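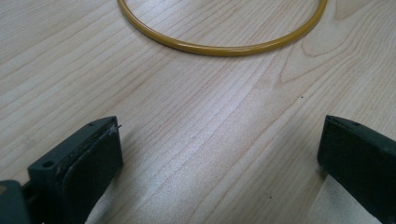

Getting white heat marks out of a light wood tabletop

Posted by Saimi Ahonen, 5 March 2024

I have a dining table with a pale wood top that I bought secondhand. The seller said it was a Hakala and that it had been refinished once, but didn't know with what. Last week I put a casserole dish on a folded dish towel and it left a cloudy white patch the size of a saucer. It doesn't feel rough. I've wiped it with a damp cloth and then a dry one and nothing changed. I've read that you can use mayonnaise, toothpaste, a hair dryer or an iron, and I don't want to try all of them and end up with a worse mark. Which one should I start with? I'd like to avoid sanding the whole top if I can. We eat at it every day, so I can't have it out of use for long.

3 replies

Demetrius Park
Start with the iron. A white mark usually means moisture got into the finish and hasn't gone into the wood. Black would be a different problem. Empty all the water out of the iron, set it on low with the steam off, put a clean cotton T-shirt over the mark and press for a few seconds at a time. Lift and look after each pass. I had one that took 7 passes before it cleared. If the finish starts to feel tacky, stop and let it cool overnight.

Don't use toothpaste on a glossy top. It's an abrasive and you'll get a dull spot where the white spot used to be.

If the iron does nothing, find out what the finish is before going further. Put a drop of denatured alcohol on the underside edge, somewhere the finish was applied. If it goes soft in a minute or two it's probably shellac. Lacquer mostly won't react to alcohol but will to lacquer thinner. If neither one touches it you likely have polyurethane, and heat marks in that are harder to shift.

Impi Keskinen
mayo worked for me, left it on overnight. smelled a bit but the ring was gone. my table is darker than yours though

Imelda Buenaventura
I agree with the iron first. If a faint haze is left afterward, rub it with 0000 steel wool and a little paste wax, going with the grain, very light pressure. Wipe it off and check it from the side with a lamp. If the patch now looks duller than the rest, you'll need to do the entire top the same way so the sheen matches. Don't go at it with 100 grit or even 400, you'll cut through the finish on a thin coat and then you really are refinishing.

Also, a folded dish towel isn't enough under something straight from the oven, especially if it's damp. Use a cork trivet or one with feet.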